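Hayes Under-Sink Filter: Frequently Asked Questions

These answers cover the Hayes two-stage under-sink water filter sold by Vullis. They apply to the standard kit and to the compact kit unless the answer says otherwise. For whole-house systems, see the Kodik pages.

Before you buy

What does the Hayes filter do?

The first stage is a sediment cartridge that holds back rust, sand and pipe scale. The second stage is a carbon block that reduces chlorine taste and odor. The filter does not soften water and does not remove dissolved salts.

Can I use it on well water?

Only if the water has already been tested and treated for bacteria. The Hayes filter is not a disinfection device. Untreated well water should go through a suitable treatment system first.

Which faucets does it fit?

The filter connects to the cold supply line under the sink, so the shape of the spout makes no difference. The kit includes 3/8 inch compression fittings. Older supply lines with 1/2 inch threads need the Muvside adapter, sold separately. Do not install the filter on the hot line. The housings are rated for cold water only.

Does it work with a pull-out spray head?

Yes. Expect a lower flow when the spray setting is in use. If the flow is too low for your needs, install the filter on a separate drinking water faucet and leave the main faucet unfiltered.

How much space do I need in the cabinet?

The standard kit needs 13 inches of clear height below the mounting bracket, plus 2 inches under the housings so that the bowls can be unscrewed. The compact kit uses shorter cartridges, and these have to be replaced more often.

Installation

Do I need a plumber?

Most installations can be done with an adjustable wrench, a screwdriver and a towel. If the shutoff valve under your sink is seized or drips when closed, have it replaced before you start. Rental units may require written permission from the building owner.

What is the correct order of work?

Close the cold shutoff valve. Open the faucet to release the pressure. Disconnect the supply line at the faucet end. Mount the bracket on the cabinet wall, with the inlet side toward the valve. Connect the inlet hose, then the outlet hose. Insert both cartridges, hand-tighten the bowls, and open the valve a quarter turn. Check every joint before opening it fully. 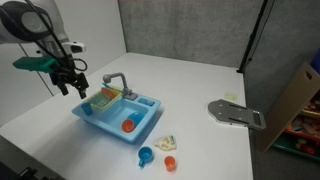

How long should I flush a new cartridge?

Run cold water at full flow for 13 minutes, then discard the water standing in the line. Fine black particles in the first water are carbon dust and will clear during the flush. Repeat the flush if the faucet has not been used for two weeks.

Why is the water cloudy after installation?

Air trapped in the housings leaves the faucet as very small bubbles. Fill a glass and let it stand. If the water clears from the bottom up, the cause is air and it will stop after a few days of normal use. If it stays cloudy, close the valve and contact support.

A bowl is leaking at the top. What should I check?

Check the O-ring first. Close the valve, release the pressure, remove the bowl and wipe the groove clean. Look for nicks, flat spots or grit on the ring. Coat it lightly with silicone grease and seat it evenly. Petroleum jelly must not be used, as it swells the rubber. Tighten the bowl by hand. The wrench in the kit is for removal only, and overtightening can crack the bowl.

What are the pressure limits?

Working pressure must stay at or below 84 psi at the inlet. If the supply goes over 74 psi at any time of day, fit a pressure reducing valve upstream of the filter. Pressure is often highest at night, so a single daytime reading may be misleading.

Maintenance

When do I replace the cartridges?

Replace both when the flow drops noticeably or the chlorine taste returns, and in any case after six months. Sediment cartridges may clog sooner after work on the water main.

Can cartridges be washed and reused?

No. Rinsing does not restore either type. A scrubbed sediment cartridge may let particles through to the carbon block.

What should I do before a long absence?

Close the valve and open the faucet to release the pressure. In an unheated house, drain both bowls and remove the cartridges. Frozen water will crack the housings, and this damage is not covered by the warranty.

Warranty and support

What does the warranty cover?

Housings, bracket and hoses are covered for 2 years against manufacturing defects. Cartridges and O-rings are wear parts and are excluded. Keep your receipt and the label from the housing.

Who do I contact?

Use the support form and include the model code, the inlet pressure if known, and a short account of the problem. Technical questions are answered by Gearóid Buckley at the Vullis parts desk. Orders for Muvside adapters placed before noon ship the same working day.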